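Terero Terry Washcloths and Marble-Pattern Folding Mat
Sold by Flivix — Home Textiles

Small looped washcloths in soft colors, made to fold down flat and stack in a drawer. The colors are pink, lavender and turquoise, and you can mix them in one order.

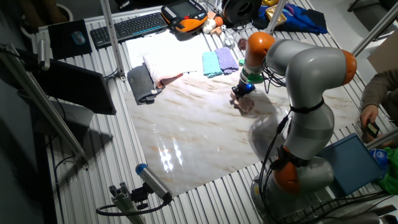
Washcloths in turquoise and lavender, with larger towels to the left.

The cloths have a looped terry face on both sides. Wash at 90 degrees Fahrenheit before first use. Dark colors go in a separate load — the charcoal hand towel in particular.

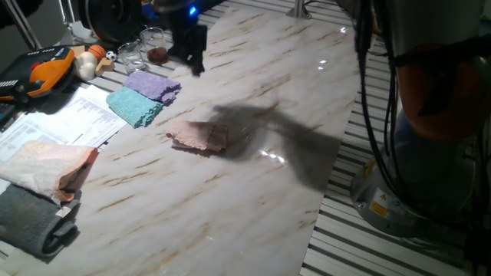 Pink washcloth, folded, on the marble-pattern surface.

The mat is sold separately. It has a glossy face with thin tan and brown veins on white. Wipe it with a damp cloth and store it flat. Do not iron on it.
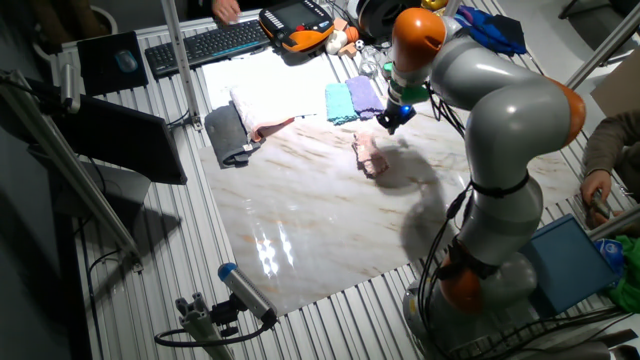 Flivix Product Desk, Textiles Editor

Orders of 19 cloths or more ship from the Rundgate warehouse in one carton. Smaller orders go out in a padded bag. Hand towels are listed under Canpolat and can be added to the same cart. Unused items may be returned within 60 days with the care tag still on.
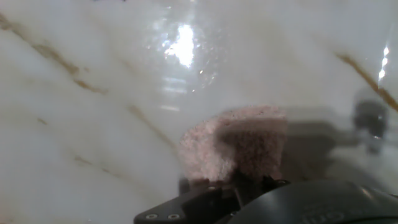

CARE AND SURFACES

Strong light shows up as glare on the glossy side of the mat. Under a bright lamp, turn the mat a little until the reflection moves off your work. Replacement mats are item 900 in the spare parts list.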